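Motion and perception software developer (two-arm manipulation), Huro, Halliday lab

Print this page | E-mail to a friend
Share (109) Comments (3)

I've been writing most of the software for our two-arm setups on my own since September last year, and I've finally been told I can hire someone to share it with. So this is me hiring someone! I'll try to tell you what the job is like day to day, seeing as that's what I always want to know when I'm reading these things and it's usually buried under the bit on company values.

Huro is small. We build the software layer that sits between "pick that up and put it over there" and the motors, and we test it on household jobs with small, annoying objects. At the moment the annoying objects are keys. Keys are awful (I say this with love). They're flat, they're shiny, they slide when you touch them, and a keyring changes shape every time you pick it up. If you've ever had a depth camera tell you with complete confidence that a metal ring is a hole in the table, you'll know what my mornings are like.

The code lives in two places. Buseck is our planner and controller for both arms, mostly C++, with a Python layer on top that's had too many people in it. Sarero is the perception and logging side, all Python, and it's also the tool we use to replay a run and work out where things went off the rails. You'd be in both, with more of your time in Buseck to begin with.

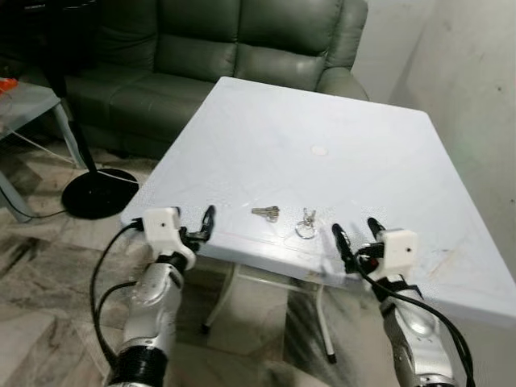

The first thing I'd hand you is grasp selection for thin things lying flat. Right now Buseck proposes a bunch of fingertip grasps, throws out the ones that would drive a finger into the surface, and ranks what's left with a score I wrote in a hurry. It does all right on a keyring because there's something to get hold of. On a single key it tends to dither, swapping between two nearly equal grasps while the arm hovers, and I want that fixed properly with some sort of commitment in the planner. I've got opinions on how, but I'd rather hear yours first.

Second is deciding which arm goes. At present it's whichever wrist is nearer, which is fine until the nearer arm ends up reaching across the other one and the collision checker sulks. I'd like the choice made over the whole job, pick and place together, so the arm that grabs the key is also one that can get to the hook without a silly elbow pose.

Then there's the hanging. Getting a ring over a small wall hook is a lovely problem and I'm a bit jealous of whoever gets it. The hook is tiny, the ring swings, the gripper itself blocks the view at the worst possible moment, and a few millimetres of calibration error is the whole game. We have a compliant motion mode in Buseck that lets the arm give a little on contact, but the tuning is by hand and it's touchy. I suspect the answer is part better estimate of how the ring hangs, part smarter searching motion when the first try misses. Could be wrong!

What you'd be doing in your first few months:

1. Getting Buseck building on your machine and running in simulation. The install notes are out of date and I'd love you to fix them as you go, while you can still see what's confusing.

2. Going through our logged runs in Sarero. There are 2000 of them and the failure labels are patchy, so part of this is writing a decent query tool and part of it is plain looking.

3. Taking over the grasp scoring, with tests. There's a regression set of 100 tabletop layouts we replay against every change, and it currently takes far too long.

4. Running your own code on the real arms. You'll book time, load the job, keep a hand near the stop button and watch what your planner does when the object isn't quite where the camera reckoned. I think this is the best part of the work and I don't want to hire somebody who'd sooner stay in simulation.

5. Working with me on the hook placement, from the approach pose through to letting go and backing out without taking the keys with you.

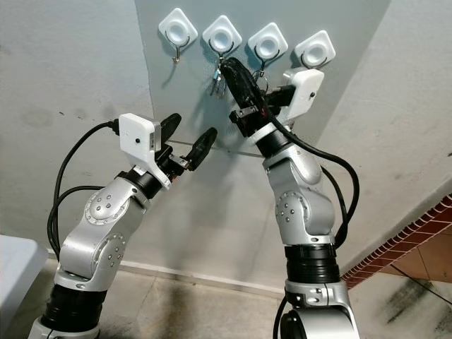

WHAT I'M HOPING YOU'VE GOT

Solid C++ and comfortable Python. You don't need to be a template wizard, but you should be able to find out why a control loop missed its deadline and not just bump the priority and hope.

Some time with motion planning or control on a real arm of any kind. University, a hobby build in the garage, an old industrial job, all good. I'd like you to have been surprised by hardware at least once.

Enough geometry to be at home with frames and transforms. We still lose days to a flipped axis, me included.

Patience with logs. If you enjoy lining up joint torques against video to find the moment a fingertip touched down, we'll get on very well.

Nice to have, and please don't let it stop you applying: camera calibration, pose estimation for reflective objects, force or impedance control, learned policies. We're running some learned grasping next to the classical stuff and I'm not religious about either one.

You don't need a PhD. You don't need to have used our arms before.

HOURS, MONEY AND SO ON

It's a 14-month contract, full time or four days a week, your pick. We'd like to extend it but I can't promise that yet and I won't pretend otherwise. Pay depends on experience and I'll give you the band in my first reply, before you've spent an evening on anything.

You'd need to be in the Halliday lab for the days you're on the arms, which will be most weeks. The rest can be from home. Core hours are short and loose, mostly so we overlap for a chat after lunch. The lab is on the ground floor with step-free access, and the coffee is better than it used to be.

HOW TO APPLY

Send a CV and one page (no more, please) on a bug you chased in a system that moves. Tell me what you thought it was, what it was, and how you found out. I'd like this in place of a cover letter. Code samples are welcome if you have something you're allowed to share.

Applications close November 11, 2025. After that there's a half-hour call with me, then a paid half day in the lab, where we'll sit down with a failed run in Sarero and pick it apart together. There's no whiteboard test.

If you're unsure whether you fit, e-mail and ask through the link on this page. It comes straight to me and I do answer, though a bit slowly if the arms are misbehaving.

E-mail this listing | Print
3 comments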